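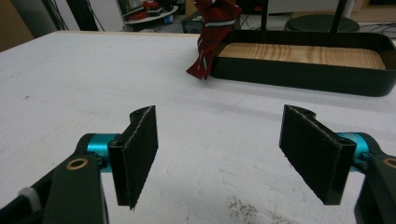
Ticket: Felt pads, hand gripper 2 — width signal drifts during table sessions
Project: Felleck
Opened by: Mariann Gulyás
Assigned to: Gordon Boychuk
Date: 26/11/2020
Status: Open, workaround in place

Symptom
Logged finger width does not return to the same value at full open. Offset grows over a session and resets when the logger is restarted. 1,548 episodes in the current batch, 765 of them with an offset above threshold. Cloth and tray tasks both affected.

Checked so far
1. Swapped the USB cable. No change.
2. Tightened both finger joints, repeated 100 open/close cycles with nothing in the pads. Offset present by cycle 40.
3. Wiped the table and brushed the felt. No change in width. Pad contact looked more even afterward, not logged.
4. Ran gripper 1 on the same logger. No offset.

Comment, Lorne Campbell
Gripper 1 still has the old firmware. Can you run 2 with the old build before taking the fingers apart? The zero is supposed to be set at startup only. If the new build re-zeros on every episode start, a finger that is not quite open will shift everything after it.

Comment, Gordon Boychuk
Old build on gripper 2: 100 cycles, offset gone. New build again: offset back. Re-zero on episode start confirmed in the config, flag was left on.

Workaround
Flag off. Open fully and hold for two seconds before starting the logger. Do not delete the 765 episodes — the images are fine and the width may be recoverable from the raw counts.

Remaining
Diane Lévesque to test the correction script on 20 episodes. Training on this batch is on hold until she reports back.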